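How to Get a Saucepan and Its Glass Lid Properly Clean (Rim, Knob and All)

I love a saucepan with a glass lid. You can watch the rice without letting the steam out, you can see the exact second the milk starts to climb, and you never have to play the lifting-and-peeking game with sauce. What I don't love is the gray line that creeps in under the metal rim, the cloudy bloom on the inside of the glass, and the sticky stuff that collects around the knob. For years I washed my lids the way I wash plates, quick swipe and into the rack, and they looked tired within a few months.

Then I spent a rainy February going through every pot in the house, and I got completely hooked on it. A lid that comes up really clear makes the whole pot look new! So this is the method I use now, start to finish. It takes me almost 18 minutes of hands-on work for one pot, plus a soak, and I do it every couple of months on the pans that get used daily.

What you'll need

Dish soap, the ordinary kind
White vinegar
Baking soda
A soft old toothbrush
A wooden toothpick or two
A non-scratch sponge
Two dry cloths, one for washing up and one that has never met fabric softener
A screwdriver that fits the screw inside your lid
A basin or sink wide enough for the lid to lie flat

You can skip the screwdriver if your knob doesn't come off, but check before you decide that. Plenty of them do.

Before you start

Let everything cool down all the way. Glass lids are tough, but going from a hot stove to a sink of cold water is a rotten thing to do to one, and the pan's base won't thank you for it either. I put the pot on the table after dinner and come back to it later in the evening.

Clear yourself a flat surface with good light. I can't say enough about the light. Grease on glass hides beautifully until it catches a reflection, and then you see every streak. Tip the lid back and forth a few times under a lamp and look at where the haze is. On mine it's nearly always a ring halfway between the knob and the rim, where the steam condenses and runs.

If there's a steam vent, look at that too. A clogged vent is why a lid rattles and spits.

Step 1: Take the knob off

Turn the lid over and find the screw in the middle. Hold the knob still with one hand and loosen the screw with the other. Go slowly, and put the screw and any washers straight into a small dish. I once spent half an evening on the kitchen floor looking for a rubber washer the size of a lentil.

Notice the order the pieces come off in. On my lids it goes screw, metal washer, rubber washer, glass, knob, but yours may be different. If you've got a phone handy, take a quick picture.

Now admire the horror underneath. There will be a brown ring. It's old cooking fat and it comes off easily, so don't be discouraged.

Step 2: Soak the lid

Fill your basin with warm water (comfortable for your hands) and a good squirt of dish soap. Lay the lid in with the inside facing up so the rim is underwater all the way around. Drop the knob in beside it if it's plain plastic or metal. Wooden knobs stay out! They only want a wipe with a damp cloth and a dry.

Leave it while you work on the pot.

Step 3: Wash the outside of the pot

People scrub the inside and forget the outside, and then wonder why a colored pan looks dull. Cooking oil lands on the walls as a fine mist and bakes on a little more every time. 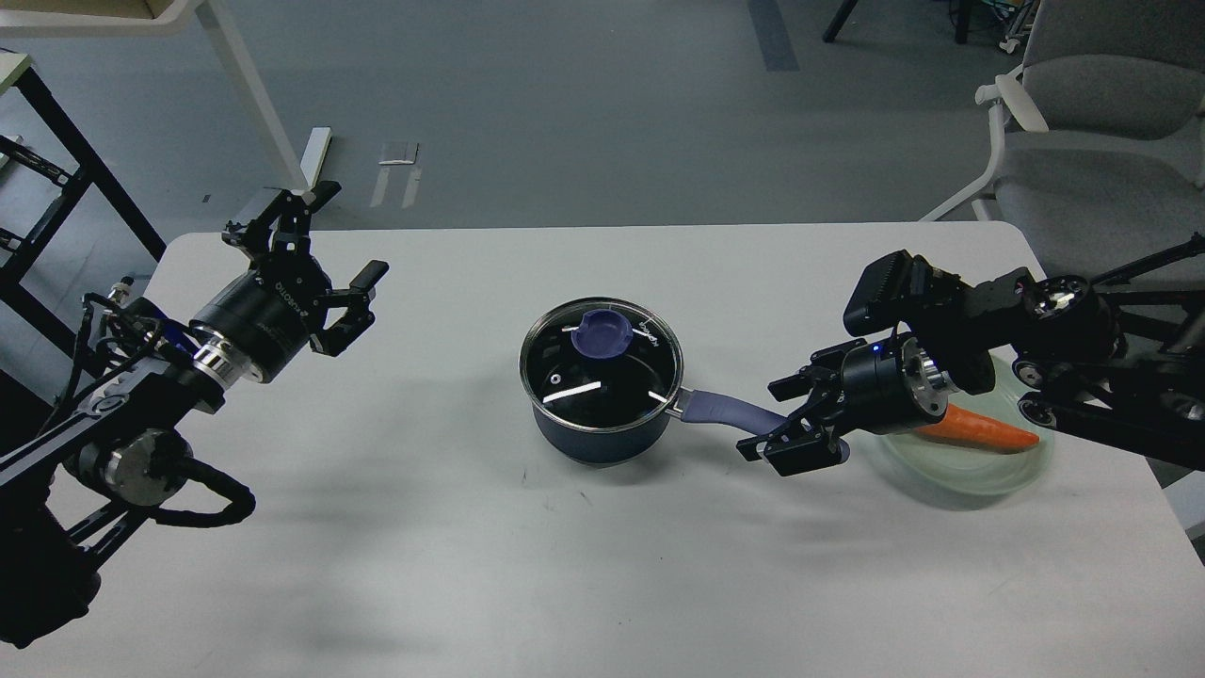

Dark finishes are the sneaky ones. A navy or black pot can carry a whole coat of grease and still look fine from across the kitchen, so go by feel. Wet your fingertips and run them down the wall. Clean enamel or paint feels squeaky, and anything that drags needs another pass.

Use soap and the soft side of the sponge, working in small circles, and rinse often. For baked-on drips, mix 3 spoonfuls of baking soda with one of water, dab the paste on, and give it a few minutes before you wipe. Please keep steel wool and scouring powder away from a colored exterior. They'll take the drip off, and the shine goes with it.

My first really good pan was a Ferraro, a big blue thing I found at the flea market in Kulluncombe, and I ruined one side of it with a green scouring pad in about a minute. I still cook in it. I just turn that side to the wall.

Step 4: The place where the handle joins

This is my favorite part, and I know how that sounds. A long handle usually meets the pot at some kind of metal collar or bracket, and the seam there gathers more gunk than anywhere else on the pan. Soap the toothbrush well and work it around the joint from every direction, underneath included. Then take a toothpick along the seam and watch what comes out. So satisfying.

While you're there, give the handle a gentle wiggle. If it moves and there's a visible screw, tighten it now. If it moves and there isn't, the pan needs replacing or a visit to someone who repairs cookware. A full pot of boiling water on a loose handle is no joke.

Wipe down the handle itself, all the way to the end. Colored handles, especially the pale ones, pick up a grayish film from hands, and plain soap lifts it nicely. If yours has a hanging hole, twist a corner of the cloth through it.

Step 5: The inside

If you've got a nonstick interior, warm water, soap and a soft sponge are all it should ever see. Stuck food can sit under soapy water until it lets go. For bare stainless steel you can be braver: cover the base with water, add a spoonful of baking soda, bring it to a simmer, switch off and let it cool before you wash.

White chalky spots in a steel pan are minerals from the water. Swirl some vinegar around, wait a minute, rinse. Done!

Step 6: Back to the lid

By now the soak has done most of the work. Take the toothbrush and go around the rim, tucking the bristles in where metal meets glass. Do the top side, flip, and do the underside. Then go around again with the toothpick, very lightly. You're coaxing the dirt out of the groove, so there's no need to press.

For the cloudy part, mix equal amounts of vinegar and warm water and wipe it over both sides of the glass. Let it stand for 4 minutes and rinse well. If the haze is still there it's probably fat under the minerals, so do a round of baking soda paste with the soft sponge and follow it with the vinegar mix once more. I've only had one lid that needed three rounds, an old Vendetti that lived over a deep fryer before I got it.

Go easy around any printing on the glass. Some lids have small markings near the knob or along the edge, and rough scrubbing can wear them away.

While the lid is wet, look it over for chips and cracks. Run your eye along the whole rim and around the center hole. A chipped glass lid should be retired, however much you like it.

Step 7: Dry it like you mean it

Water trapped under the rim is what starts that gray line in the first place. Stand the lid on its edge in the rack for ten minutes and you'll be surprised how much runs out. Turn it a half turn and let it drain again. Then polish both sides with the softener-free cloth, using your breath to fog any stubborn streaks the way you would with eyeglasses.

Dry the pot too, including the handle joint and the base.

Step 8: Put the knob back

Everything goes on in the reverse order. Make sure the rubber washer sits flat against the glass, start the screw by hand, and finish with the screwdriver until the knob no longer turns. Snug is enough. Overtightening puts pressure on the glass right at its weakest spot, so stop as soon as it feels firm.

Set the lid on the pot and turn it once around. It should slide smoothly and sit level.

Keeping it that way

After each use I wash the lid first, in clean water, before the greasy things go in. I store mine upside down on the pot with a thin cloth between, which keeps the knob out of the way and lets me stack another pan on top. If you're short on cupboard space, a Prikia rack on the inside of the door holds lids upright and lets them finish drying. Mine cost less than a new lid and I'd buy it again.

A few questions I get a lot

Can the lid go in the dishwasher? Often yes, but the knob and the rim age faster in there. I wash by hand.

What about the oven? Check the maker's instructions, and check the knob separately from the glass. My handmade index card taped inside the pantry says 196 Celsius for the one lid that's allowed in, and the others stay on the stove.

My rim has rust spots. Can I save it? If they're on the surface, a little baking soda paste on a fingertip will usually lift them. Rust coming from inside the groove will keep returning, and drying the lid on its edge is the best way to slow it down.

My knob won't unscrew. Put one drop of cooking oil on the screw, leave it overnight and try again in the morning with a screwdriver that fits properly.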